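Fundstead

Small-item tidying demonstrations for two-finger grippers

Fundstead is a collection of hand-guided demonstrations of one very ordinary job: small things have ended up on a soft surface and need to go somewhere else. We started it to find out how close a learned policy can get to doing that job in a home. The short answer so far is closer than any of us expected, and still a long way from something you'd leave alone with your bedroom. We're having a great time with it and would love more people to try it.

What's in it

more than 2000 demonstrations, one object moved per demonstration
413 of them with an object resting on or partly under another one
70 held-out layouts for testing, never used in training
a plain text instruction for each demonstration ("put the tissues in the tray")

Each demonstration has the wrist video, the gripper opening over time, and the estimated hand path. Start with the index file in the top folder. It lists every demonstration by task, surface and object type, and you can filter on those before downloading the video, which takes up nearly all the space.

Tasks

pick: lift one named object clear of its neighbors
place: put it in a tray or box
regroup: move like things next to each other
clear: empty a marked area, one object at a time

Surfaces include tables, shelves, sofas and beds. Beds are the hardest by far and also our favorite. A table doesn't move when you press on it. Cloth wrinkles and slides, and sometimes comes up between the fingers along with the thing you wanted.

Bed layouts, small mixed items

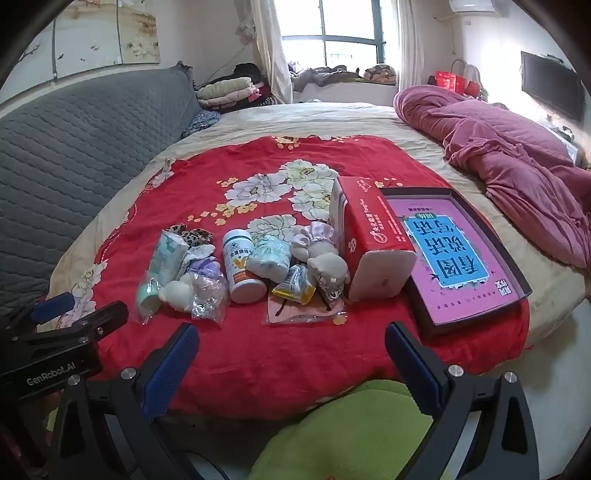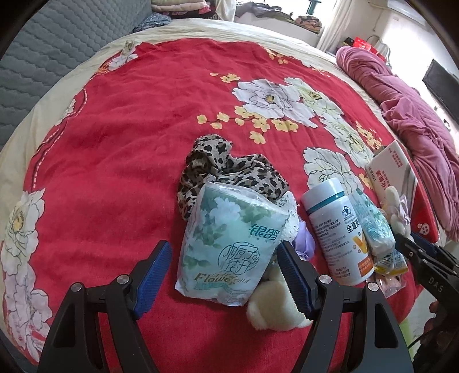
RORNSIDE, April

Notes on the bed layouts

These are the layouts we point people to when they ask if household tidying is solved. A red cloth with big peonies on it is rough on a vision model (all those petals and outlines!), and then there's leopard-print fabric, plush and crinkled clear plastic sitting right on top of it. Our first detector kept proposing flowers as objects. Ilse Thiele retrained it with extra cloth backgrounds and most of that went away, though pale plush over a pale print can still fool it.

Wrapped tissue packs look easy and are worth studying closely. The film shines and folds, and a pack gives when the pads close on it. Squeeze gently and it can slip out the bottom; squeeze hard and you may crush it. Bottles are kinder once they're lying steady, but they roll when a neighbor gets nudged. Boxes are the closest thing we have to a free win.

Can a machine do it yet?

We ran our baseline 200 times on the held-out layouts, on the arm in Ottmar Thiele's workshop. Boxes and bottles went well enough that we stopped hovering over the stop button. Bows, hair ties and thin packets were another story, especially in piles. The policy often picks a sensible object, goes to the right place, and comes up with a pinch of bedspread. It will then carry the bedspread to the tray with total commitment.

What's encouraging is the recovery. With the 413 overlapping cases included in training, the policy began backing off and trying from a different side, which we hadn't scripted. Full per-object scores are in the results folder, failures included.

Known limits

Two-finger grippers only. Nothing here helps with folding, smoothing sheets or making the bed.
The fingers can hide the object in the last moments before contact.
Packaging text appears in several languages. The instructions are English only, so don't expect a policy to fetch things by brand.
Hand paths drift when the camera is close to plain bedding. Demonstrations with bad drift carry a flag in the index.
Our baseline is slow. A person would be done and having coffee.

Contributing

New layouts are very welcome, messy ones most of all. Run the check script first, then send them to Huw Gittins, who merges on the first of each month. Questions about the path format go to Ingeborg Kröger. If you train something that can reliably pick up a hair bow, please write to us that same night.

Maintainer: Finn Haberkorn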